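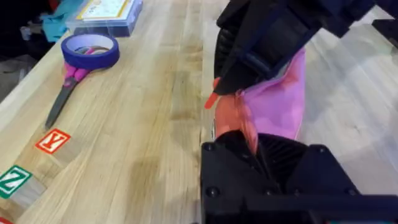 Subject: Re: [bench-practice] Draft 3 of the tabletop handling rules, soft items section
Date: Jun 7, 2025

Hi all,

Sorry for the slow answer, I printed the draft and then left it at Brasteck for most of a week. I've read it twice now and I like it a lot more than the January one! The part on soft items is where I have the most to say, so I'll stick to that and leave the charging and storage pages to people who know them better.

> From the Dankwa bench:
> We would like section 4 to say that the table must be completely clear
> before any soft item is picked up. Right now it says "reasonably clear"
> and we have three sites reading that three different ways. We'd also
> like a fixed closing force for bags, film and cloth, so that new
> operators don't have to guess. Could people say yes or no to both before
> we send draft 4 around?

OK, so on the first one I'm a no, and on the second one I'm a "sort of."

Clear table first. I get why you want it, "reasonably clear" is mush and I'd be happy to see it go. But if we write "completely clear" we're writing a rule for a bench that none of us run. Look at the bag pick at the top of this message. You've got a roll of painter's tape on the table, scissors partly under it, a couple of alphabet blocks, a plastic box farther back. That's a pretty normal table for us, and the whole reason we do this work is to handle things among other things. If the rule says clear and the bench says tape and blocks, people will just stop reading the rule (I've watched this happen with the old Narer checklist, which everyone signed and which described a room with no furniture in it).

What I'd write in its place is a rule about the sharp stuff and a rule about the drop area, and leave the blocks alone. Something like:

4.1 Before a soft item is lifted, the operator looks at the area under the path it will travel. Anything in that area that could snag or cut the item is moved or the path is changed.

4.2 Scissors, knives and open blades left on the table are closed, lie flat, and are noted in the run sheet. If the task doesn't use them they go in the drawer.

4.3 Light objects that can't hurt the item or the gripper may stay where they are.

On 4.2 I'd take the scissors away in that setup unless they belong to the task. A thin bag and a long blade on the same table is fine right up until somebody reteaches the path in a hurry. I don't feel strongly about the drawer, a tray would do.

Now the closing force. I'd love one number, I really would, but I don't see how a crumpled translucent bag and a folded cloth get the same one. When we ran ours at Rellent we started everything at 50 percent of the gripper's setting and that was too much for film and not enough for a wet towel. We did 70 trial picks and ended up with a little table taped to the side of the cabinet, one row per kind of item. So my "sort of" is this: the rules should say each site must have a table like that, and must keep it where the operator can read it from the bench. The rules shouldn't fill it in for them. If you want a starting value in an appendix, fine, but please call it a starting value.

Something draft 3 doesn't mention at all is ribbed pads. With the pads in the picture, those parallel ridges are what's meeting the bag, and ridges pick up grit. A bit of grit in a groove will go straight through thin film and you'll blame the force setting for a week (ask me how I know). I'd add a line saying the pads get wiped and looked at before each session with soft items, and again whenever the item type changes. While you're down there, check the screw heads on the finger housings for burrs, and run a fingertip along any edge a bag could drape over. Power off first, please. I know that's in section 1 but I'd say it again right there.

Also the bit about loose ends. Bags don't stay the shape they were when you grabbed them. In the photo there's an orange tip sticking out one side of the grip and the pinkish part goes a little past the gripper on the other side, and that's a small bag! Draft 3 sets the clearance from the gripper body. I'd set it from the farthest loose end of the item, measured while it's held up, or we'll have people with a perfectly legal path dragging a corner across whatever's there.

Small stuff, no need to discuss on list:

- "Soft item" is defined on page 3 but used on page 1.
- "Operator" and "attendant" look like the same person to me. Pick one?
- The run sheet has no space for the pad check, if we add it.
- I'd drop the sentence about "good housekeeping." It doesn't ask anyone to do anything.

I can write up 4.1 to 4.3 properly if that helps, and I'm happy to be outvoted on the scissors. Does anybody have wording for the loose end measurement that they already use? Ours is a sketch on a whiteboard and it's half rubbed off.

Cheers from the Rellent bench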